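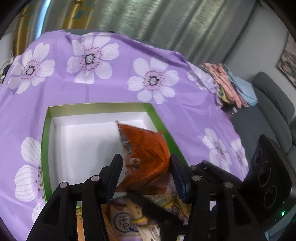

Kapitel 4
Formteile und Übergänge im Popsong

4.1 Gegenstand des Kapitels

Die vorangegangenen Kapitel behandelten Tonvorrat, Akkordfolge und Rhythmik jeweils innerhalb eines einzelnen Abschnitts. Im Folgenden geht es um die Verbindung der Abschnitte. Als Formteil gilt eine Einheit, die sich durch mindestens zwei der Parameter Harmonik, Melodik, Textur und Text von ihrer Umgebung abgrenzt. Ein bloßer Wechsel der Lautstärke genügt nach dieser Definition nicht.

4.2 Strophe, Pre-Chorus, Refrain

Die Strophe wiederholt in der Regel die Melodie bei wechselndem Text, der Refrain wiederholt beides. Der Pre-Chorus nimmt eine Zwischenstellung ein. Harmonisch vermeidet er meist die Tonika und endet auf der Dominante oder der Subdominante. Häufig verkürzen sich zugleich die Phrasen, sodass der harmonische Rhythmus zunimmt.

Als durchgehendes Analysebeispiel dient der Titel »Clollwood« der Gruppe Stevero (Komposition: Dayana Muñoz). Das Stück steht in a-Moll, das Tempo beträgt 102 Schläge pro Minute. Die erste Strophe umfasst 20 Takte und weicht damit vom geradzahligen Schema aus Achttaktern ab. Die überzähligen Takte entstehen durch Dehnung der Schlussphrase: Der Bass verharrt auf F, während die Gitarre das Kopfmotiv in Vierteln augmentiert.

4.3 Zur Abgrenzung der Bridge

In der Literatur wird der Begriff uneinheitlich verwendet. Herath bezeichnet als Bridge jeden Abschnitt, der nur einmal erklingt und nach dem zweiten Refrain einsetzt. Dieses Lehrbuch folgt der engeren Fassung und verlangt zusätzlich neues harmonisches Material. Ein Instrumentalsolo über den Akkorden der Strophe ist demnach keine Bridge.

Notenbeispiel 4.1 gibt den Übergang vom zweiten Refrain zur Bridge im Klavierauszug wieder. Vorzeichen gelten taktweise, Akkordsymbole stehen über dem System. Die Stufenbezeichnungen folgen Abschnitt 2.3.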